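Box swap returns to the Flustness hall

November 4, 2020

I've been hoarding cardboard since June, so I'm chuffed to report that the Flustness box swap is back! Salim Gachanja has the side room for the whole month, and he tells me 112 boxes went out last time (three of them to me, for my jam jars).

Bring any clean, dry boxes you've finished with and take away whatever fits your move, your loft or your Christmas parcels. Salim would like them dropped off opened up, flaps folded right back like on this tan one, so he can check inside before stacking. Tape is 40p a roll, and please bring your own scissors.

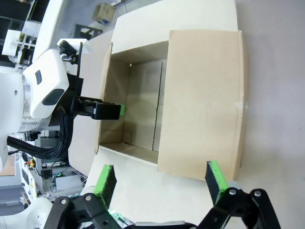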